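Arm B did not stop: notes on a safety configuration fault in the two-arm cell

Posted February 20, 2019 in Bench notes 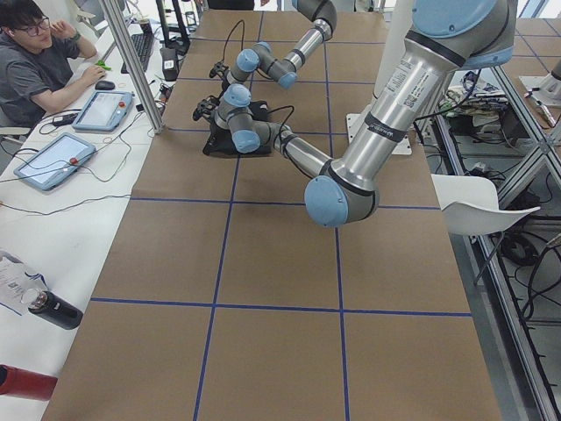
When one arm in a two-arm cell goes into a protective stop, does the other arm stop too?

Only if someone has wired and configured it to. Each controller looks after its own arm, and a protective stop on one has no effect on the other until a safety output on the first is connected to a stop input on the second and that input is assigned the right function.

We had the wiring. On one side we did not have the assignment, and we ran that way for most of the winter.

The cell is called Tatitz, after nothing in particular. Two arms with separate controllers work over one table, mostly handling cloth. In the configuration files they are A and B, and I will use those letters. Motion is coordinated from a PC running Kukska, our own bridge program, which sends setpoints to both controllers and reads their states back. The stop circuit is separate from all of that and goes through a Marnex safety relay in the cabinet.

What happened

The job was a two-handed regrasp. A holds one edge of the cloth, B takes the other edge and moves away until the cloth is flat. Partway through, A's gripper caught a fold against the table. The force limit on A tripped and A went into a protective stop, which is what it is supposed to do.

B continued for 147 mm.

The cloth went tight early in that distance. From then on B was pulling on A's gripper through the fabric, with A's brakes on. B's own force limit did not trip. The cloth stretched, then one of A's gripper links bent, and after that there was very little load for B to see. Jamie Bloxham had the pendant and pressed the emergency stop, which is common to both arms and worked normally. Nobody was inside the marked area. Damage was one bent link and a torn hem.

I wrote it up as a safety fault all the same. The people using this cell believe that if one arm stops, both stop. They stand where they stand on the strength of that.

First theory, wrong

My first guess was the relay. A welded contact or a loose terminal would give the same symptom. Ermanno Sorrentino opened the cabinet and checked both channels with a meter while I forced A in and out of a protective stop. Both channels dropped every time. We followed the pair to B's controller and measured at the terminals. The signal arrived on both channels, without bounce.

So B's controller was being told, in hardware, and did nothing visible.

The assignment

B's safety inputs are configurable. The pair coming from A should be assigned to safeguard stop. On B it was assigned to reduced mode. In reduced mode the controller applies a second, lower set of speed and force limits and carries on. The regrasp was already slower than the reduced speed limit, so the change of mode altered nothing you could see. The small status text on B's pendant did say reduced, and one of the state bits said so too. We were not logging that bit.

The reverse direction, B to A, was assigned correctly. Anyone who had tested the cell by tripping B would have seen both arms stop and gone home satisfied. I know this for certain as I was the person who did it.

The wrong assignment came from a backup. B's controller had its storage card replaced, and the safety configuration was restored from a file made when the cell had a different layout. At that time the input pair was connected to a floor scanner, and reduced mode was the correct function for it. The scanner was removed later. The file kept its old name and the folder had four versions in it. Carol Yeoman did the restore, followed the written procedure exactly, and got a valid configuration that the controller accepted and checksummed. The procedure said to confirm that a checksum was displayed. It did not say which one it should be.

Why it stayed hidden

This part bothers me more than the file.

I went back through the logs for the period between the card replacement and the incident. Arm A had gone into a protective stop 59 times. B had come to rest each time, promptly, and no one had reason to look further.

What was stopping B was Kukska. The bridge polls both controllers, and when either one reports anything except running, it stops sending setpoints and commands a halt to the other. There is a 100 ms watchdog on top of that. I wrote this function as a convenience, to keep the trajectories from drifting apart after a stop so that recovery was less work. It has no safety rating and was never meant to stand in for the relay. In practice it did stand in for it, well enough that the missing hardware stop made no difference anyone could notice.

On the day of the fault, the bridge process was blocked writing a log file to a network share that had become slow. The thread that wrote the log was also the thread that handled the state change. The setpoints for B had already been queued in a separate buffer, which went on draining. The watchdog lived in the blocked thread. I have no defense for that design. It dates from when logging was a single print statement.

Summary of the chain, in order:

Old safety file restored on B.
Input pair from A treated as a request for reduced mode.
Software halt covering for the hardware stop on every earlier trip.
Slow network share blocks the bridge thread.
A trips, B keeps draining its buffer.

Remove any of the first four and I would be writing about a torn hem, or about nothing.

Reproducing it

We took the gripper off A, removed the cloth, reduced B's speed and kept everyone outside the table area with one person holding the emergency stop. I suspended the bridge thread by hand at the start of the move. Ermanno then tripped A by pushing on the wrist with a padded pole. B continued to the end of its queued motion. We repeated it with the bridge running and B halted as usual. With the assignment corrected and the thread suspended again, B stopped on the relay signal alone.

That last test is the one that should have been part of commissioning.

What has changed

B's input pair is assigned to safeguard stop. The old files have been moved out of the folder and into an archive that the restore procedure does not mention. The current checksum for each controller is written on a card inside the cabinet door, and the procedure now asks for the displayed value to be compared with the card and initialed. If the configuration is changed on purpose, the card is replaced in the same session.

The stop test is done in both directions with the bridge disconnected. Rhonda Després pointed out that "disconnected" had to be defined, since stopping the program from its own menu also sends a halt to both arms. It now means that the network cable is out of the PC.

In Kukska, logging goes to local disk from its own thread. The watchdog runs as a separate process and the setpoint buffer is cut down to the minimum that still gives smooth motion. The bridge also records how each stop arrived: it reads the safety state from both controllers and raises an error if one arm has stopped and the other is only standing still. That message would have appeared on the first of the 59.

Jenő Lengyel asked whether I should take the software halt out completely, on the argument that it hid the problem. I left it in. Recovery without it is tedious, and with the new error message it can no longer hide anything of this type. He is not fully convinced, and I can see his point.

Still open

The force limit on B is the item I have not settled. It was set for contact with a person and it did not react to a load that bent a metal link. The link is thin and the pull was mostly along one direction, so the peak may have been lower than the damage suggests. I do not have a force trace for B from the event, as that log was the one that never got written. I want to repeat the pull with a scrap link and a load cell between the grippers. The load cell is on loan to the Bellamy site until April.

I also have not checked the second table for the same mistake. It has a different input layout and has never had a card replaced, but its configuration file came out of the same folder. It stays powered down until someone has read the assignments off the screen and tripped each input with the network cable out.

Replacement link is part 4 on the gripper drawing. We have two left.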